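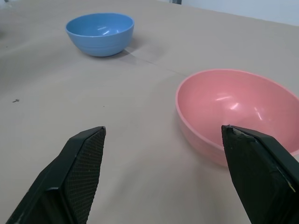
So I finally made it to the open day at Arnen! I've been saying I'd go for three years running and there was always something (a cold, a car thing, my sister's move). This November I put it on the fridge in marker and got on the bus.

If you don't know Arnen, it's the robotics lab out past the Vidal bus garage, in the long low building that used to sell carpet. They open the doors once a year, in the afternoon, and you get a paper wristband and a map that is no help at all. I went the wrong way twice and ended up in a hallway full of coats. A very nice woman called Colette Tessier found me there and walked me to the manipulation room, and since she was the one giving the demo, I got to stand right at the front.

The demo was bowls. Plastic ones, the kind you'd have at a kid's birthday party, a blue one and a pink one, on a table covered in brown-ish paper. The job is to pick up one bowl and put it inside the other. I know, I know. I could hear a man behind me say "is that it?" and I'll admit I was thinking something close to that. Then Colette asked how we'd tell someone to do it if they only had two stiff fingers and could only see from their own wrist, and the room got quiet.

Because that's how this one works! The camera is down by the gripper, so what the arm sees is mostly table, plus its own two black fingers poking in from the bottom. They had that view up on a big screen next to us and I watched the screen more than the arm. You get very close to things very fast. A bowl goes from being a small thing over there to a huge shiny wall, and the shine is a problem all by itself, Colette said, those bright white spots on the plastic move when the camera moves and the software has to learn to ignore them. The fingers have a little crosshatch pattern on the pads for grip. She let us feel a spare one and it's like the bottom of a good slipper.

The learning part I only half followed, so take this with salt. A person steers the arm through the task over and over, and every run gets saved. They had 342 runs of the bowl task when I was there and she'd like 4000 before she trusts it with bowls it hasn't met. Each time they move the bowls somewhere new, or swap the colors, or turn the lights down. Somebody's job that morning had been moving bowls -- he was the guy in the green sweater eating a sandwich and he looked tired.

We saw it go on its own a few times. First try, it pinched the rim and set the bowl down inside the other one, very gentle, and we all clapped like it was a piano recital. Second try it closed on nothing, waited, and went back for another go. I liked that one better. Third try it knocked the bowl clean off the table and a little girl in the front laughed so hard she had to sit down.

They call the software Grostura, and no, I didn't find out why. I meant to ask.

After that I did the drone room (loud) and the Tarnard table, where a company was handing out tote bags and you had to give them an email address. I did not give them an email address. Coffee was over by the loading door, 75 cents, and better than it had any right to be at that price.

If you go next year, take the number 12 bus and get off at the garage, the stop after is a long walk back with no sidewalk. Wear layers too, the big room is freezing. Colette said they might have it doing mugs by then, handles and all, and I've already told my sister she's coming with me.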